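3.2 Surface feel and fabric choice

Participants in the second study were recruited through the Golholm store panel. Of the 584 people invited, 325 completed the full questionnaire, and 13 of those were later removed for leaving the texture items blank. Each person rated a set of household textiles on a scale from 1 to 5, first by sight and then by touch with the eyes closed.

Ratings by touch were more consistent than ratings by sight. Textiles with a raised or fuzzy surface were often judged as warmer, and this held for both age groups. De Bruijn and Estrella found the same pattern in their work on bedding, although their sessions were held in winter and ours were not. Patterned textiles were harder for people to rate by sight, and several wrote in the comments that the colors distracted them. Price had little effect once the fabric had been handled.

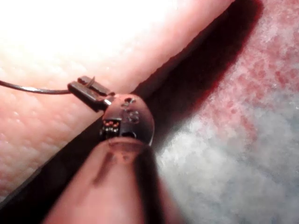 Figure 4. Close view of a finger surface and a grainy surface mottled in white and red.

We did not control for how hard people pressed. Liapis suggests that light contact favors fine textures, and a later study should record pressure along with the rating. Room temperature was also left to each site.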